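Ferwood Residents' Association
Minutes of the Regular Meeting
Sun 24 July, Community Room, Ferwood House

Presiding: Endang Sembiring, Chair
Recording: Afiq Oei, Secretary

1. Call to order
The Chair called the meeting to order and confirmed that a quorum was present. The agenda was adopted with one change: the item on bicycle storage was moved ahead of the item on the shared kitchen.

2. Minutes of the previous meeting
The minutes were approved as circulated, with one correction. Under "Exterior works," the reference to the east stairwell should read "west stairwell."

3. Roof drainage
The Secretary presented the written report from Okholm, the contractor engaged to inspect the gutters and downspouts on the Tambunan Street side. The report recommends replacing two downspouts and resealing the joint above the mail room. Okholm has quoted $1,000 for the work, including disposal of the old material.

A member asked whether the quote covered repainting the wall behind the downspouts. The Secretary replied that it did not, and that the wall would be touched up with paint already in storage.

Moved and seconded that the quote be accepted. Carried, with one abstention. The Secretary will confirm a start date with Okholm. Residents with cars parked along that side will receive written notice before the work begins.

4. Bicycle storage
The Chair reported that the racks in the basement are full and that several bicycles appear to have been left by former residents. It was agreed that tags will be placed on all bicycles. Owners are asked to write their unit number on the tag and leave it attached. Any bicycle still without a unit number at the end of August will be moved to the locked area behind the boiler room.

A proposal to charge a yearly fee for rack space was discussed. Opinion was divided and no motion was made. The item will return to the agenda when the outcome of the tagging is known.

5. Entry system
Ustura, which services the door intercom, has advised that the panel at the rear entrance can no longer be repaired. Members discussed replacing the panel alone or upgrading both entrances together. The Secretary was directed to obtain prices for each option and circulate them in writing. In the meantime, the rear entrance will continue to open by key only.

6. Shared kitchen
Members reviewed the use of the kitchen next to the Community Room. The following was agreed:

Food left in the refrigerator must carry a name and a date. Unmarked food will be discarded on Fridays.

The kitchen closes at 8 p.m. on weekdays. Weekend bookings are unchanged.

Users are to wipe the counter and the microwave after each use. The Secretary will post an English key to the time buttons.

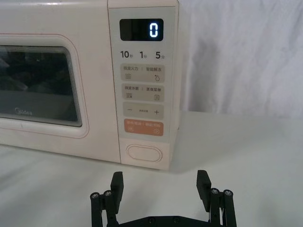

Item 6: Microwave oven, with time labels for 10 seconds, 1 minute and 5 minutes.

A request for a second kettle was approved, to be paid from the supplies budget.

7. Other business
A member raised the matter of noise in the courtyard late in the evening. The Chair asked that the posted quiet hours be included in the next newsletter.

The hedge along the north path will be trimmed in August.

8. Adjournment
There being no further business, the meeting was adjourned at 4 p.m. The date of the next meeting will be posted in the lobby.

Respectfully submitted,
Afiq Oei, Secretary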